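4. What we bought, and what we should have bought first

4.1 Starting from the wrong end of the list

When we wrote the first equipment plan in November, we did what most small groups do and began with the big-ticket item. We had our eye on a two-arm system, we got a price for it, and then we divided up whatever was left. The Nonley site got the same treatment. I'm a little embarrassed by that spreadsheet now (the grippers people would hold in their hands all day were on a line called "misc"), but I'm reporting it anyway, as I suspect plenty of other labs have one just like it.

The trouble is that our work at this stage is hand work. A person picks up a gripper, grabs things off a shelf, puts them somewhere else, and we record it. So the question we should have asked was a plain one: what does one person need at one station to get through a session without stopping? Figure 3 shows the kind of handling we mean, with a small box held between the fingers. 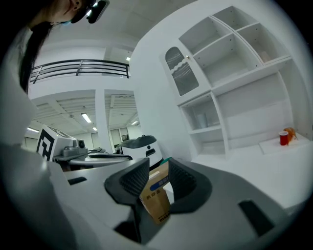 Figure 3. Gripping a small kraft-paper box with a hand-held gripper. A white shelving unit stands at right.

Once we looked at it that way, the budget got a lot easier to argue about. We split every purchase into two piles. The first pile was anything that stops the work the minute it breaks: grippers, finger pads, cables, marker cubes. The second was anything we could live without for a week. Our rule was to buy a spare for everything in pile one before buying the first of anything in pile two, and I'd still defend that rule today.

4.2 Pads, cables and other small stuff

Finger pads were the surprise. Our supplier, Fagundes, sells them in packs of 15, and I had put down a single pack for the whole season. We used 4 packs. They aren't expensive! But the order takes long enough to arrive that running out really hurts, and we lost more sessions to missing pads than to any software problem. Cables were the second surprise, and here I blame myself again - I had budgeted for length and given no thought to wear at the connector.

Two-handed tasks double all of this, of course. As soon as a person works with a gripper in each hand (Figure 4), you need two of everything at the station plus two spares on the shelf, and the furniture has to leave room for both elbows. We paid to have one counter moved at Usutbridge for exactly that reason, and it wasn't in the plan either.

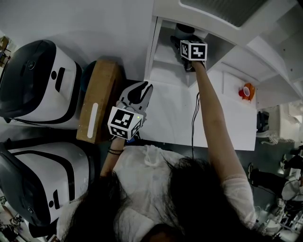
Figure 4. Two-handed work at the counter, seen from overhead. The right arm reaches into the open cabinet while the left holds the second gripper close.

4.3 How the numbers came out

Over the season we logged 343 sessions across the two sites, with 90 minutes booked for each. I'd love to give a clean cost per session, but the sites kept their books differently and Jitulbridge, who handled our leases, billed some of the shared items quarterly. What I can say is that the revised plan, approved on June 22, 2021, moved the two-arm system back a full year and put that money into stations and spares. I was nervous about it. If I were starting over I'd do the same thing sooner, and I'd give the small parts their own line from day one.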